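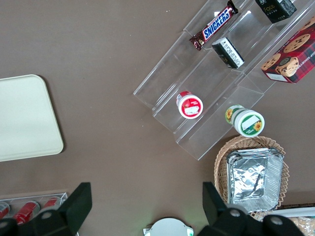
Gripper trials at the snack counter: your questions answered

We've had a lovely lot of letters and messages since we began comparing grippers on the snack counter, and many of them ask the same things, so I've gathered the answers on one page. If yours isn't here, do write in - we read everything, even if it takes us a while.

Why snacks, of all things?

They're cheap, everyone knows what they are, and they ask very different things of a pair of fingers. A Snickers bar on a clear stepped stand is one sort of job, and a crinkly foil tray in a basket is quite another. We did start out with plain blocks, and I'm afraid every gripper looked marvellous with those!

Which grippers are you comparing?

Two of them, the Vurken and the Bako. Both have two fingers, and both go through the same list of picks with the same controller, so that whatever differences we find belong to the hand and not to the software. The Vurken closes more gently out of the box, while the Bako is quicker but wants rather more setting up.

What is the hardest thing on the counter?

Most people guess the sandwich, and it's certainly a worry. When it's sealed in clear film and lying in a round basket, the fingers have to come down inside the rim, and the film can throw a bright little highlight back at the wrist camera. For my money, though, the bags of crackers are worse. They change shape as soon as you touch them, and the rack leaves you very little space to work in.
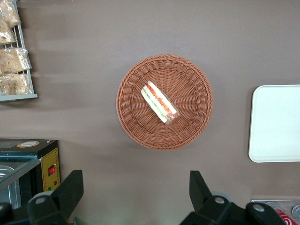

Do I need a wrist camera as well as a fixed one?

If you can only afford one, Cristian Puma (who looks after our arms and has strong feelings on the subject) would tell you to begin with the fixed one. It takes in both arms and the whole table together, and that's a great help when you're working out why a reach went astray. The wrist view earns its keep in the last little stretch, when the fingers are close to the thing they're after and you'd like to know how the wrapper is lying.

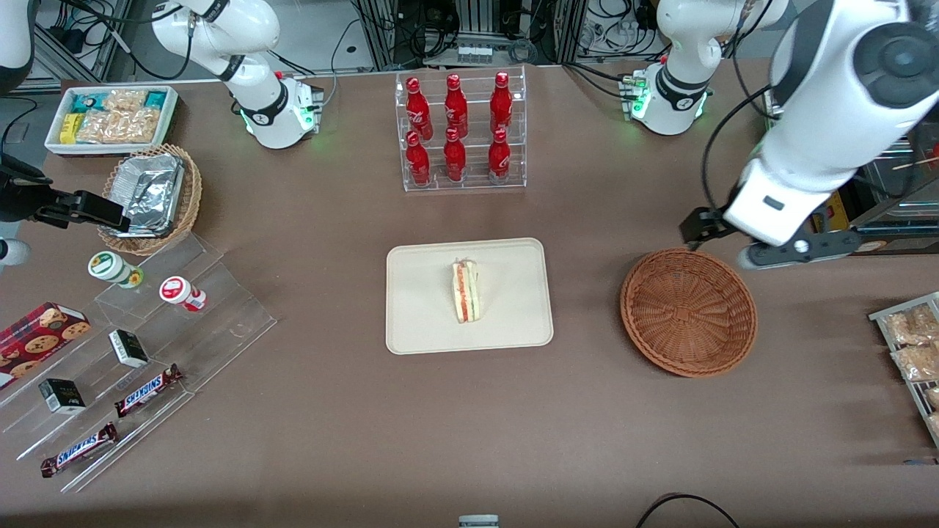

We run both kinds through Uria, our logging program, and compare them pick by pick afterwards. It's slow work, but pleasant enough with a cup of tea.

How many picks have you done so far?

We've logged 2509 of a planned 3000, and 39 of those had to be thrown out over a badly seated cable. Each gripper gets at least 1000.

When will the results be out?

We're hoping for August, on the Grondumen site, with the settings files alongside so you can try them on your own arm.

Page last updated Monday, June 17, 2019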